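Week one of gathering examples for Avum, the system that's supposed to learn how to pack a box by copying people. I have doubts. Thread.

**1/** The pitch from Hagedorn: collect 3000 packing runs in ordinary homes with hand-held grippers, feed them in, and the thing learns to pack anywhere. "Anywhere" is carrying a lot of weight there.

**2/** Tuesday's setup was a worn table by a barred window, an open cardboard box and a few household things: wipes, a small white carton, a tub with a purple lid, and a long red packet.
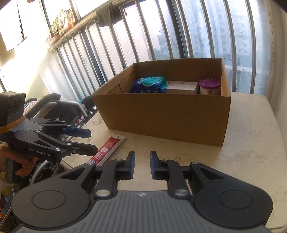

**3/** My first complaint is the box. Same box, same corner of the table, 24 runs in a row. If you only ever show it one box in one spot, I'd bet it learns the spot.

**4/** I asked for 8 different boxes. I got told variety comes "in the next phase." I've worked on enough of these to know what happens to next phases.

**5/** Second complaint: everyone gets smooth. By the end of a session you've stopped fumbling, and fumbles are what I'd want in there. How does it learn to recover from a bad grab if we throw out the bad grabs?
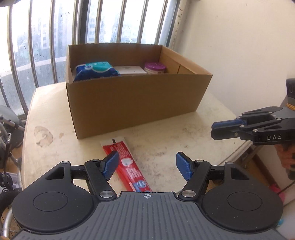
**6/** And we do throw them out. Dramport's review rules reject any run with more than 3 regrasps. So the clean set looks great on a chart and tells you very little about a slippery wrapper.

**7/** To be fair, window light is a good choice. It changes all day and you can't fake that in a lab. I'd trade half the runs for the same job done in more kitchens, though.

**8/** Will I change my mind if Avum packs a box it's never seen, on a table it's never seen? Sure. Send me the uncut video, misses included.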